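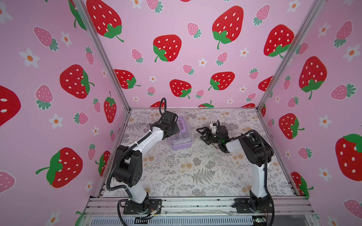

My grandmother kept house for a family of ten and never once, as far as I know, wished for a robot, though she did wish very often for another pair of hands. I thought of her in December, when I started asking people in the trade whether those hands are any closer to arriving than they were when I was a boy reading about them in comic books. A pair of arms will gladly stand among strawberry wallpaper, one on either side of a little plastic box with a purple lid, and a box like that is a fair place to begin, because most of housework (once you take away the parts with water in them) comes down to opening things, putting something inside, and closing them up again. You and I do it while talking on the phone. For a machine every piece of it is a separate worry: where the lid ends, how hard to squeeze, which arm should hold still while the other one moves.

Mehwish Cheema has spent six years on those worries at Pralto, and she is wonderfully patient with people like me who want to know when the laundry will be done. "People ask me about the laundry first, always," she told me. "I tell them to ask me about lids." Her team keeps a list of household jobs they'd like an arm to manage without help, and it has 1213 entries. Four of them she would trust in her own kitchen, and she wouldn't tell me which, for fear I'd ask to come over and watch!
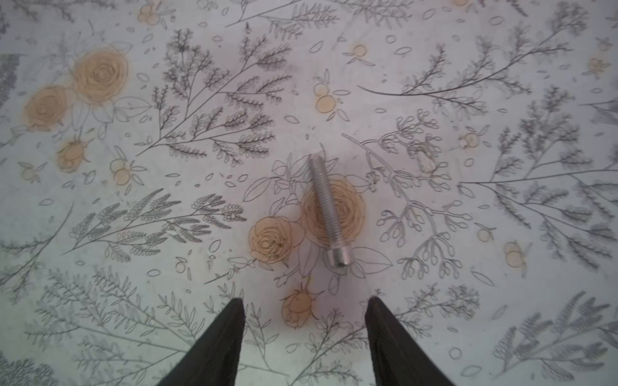

10 min read

Over on the shop-floor side the mood is a bit sunnier, and I can see why, for a factory can at least decide where everything goes. Mogens Vestergaard, who fits out small assembly lines for Ornier, has arms that drive screws all day long, so long as each one arrives standing up in a feeder. Put a single long screw down flat on a cloth printed with roses and ferns, though, and you've given the machine a much more interesting afternoon. It has to find the thing among all those leaves, bring two fingertips down on either side of a thin shaft, and lift without letting it roll. Then, of course, it has to turn the screw the right way around, and Vestergaard sighed a long sigh when we got to that part.

He still thinks the shops will get there well ahead of our kitchens, and Cheema agrees with him, a little grudgingly. I asked her what she'd want first at home, if she could have anything. Somebody to match the containers to their lids, she said, and she'd wait as long as it took.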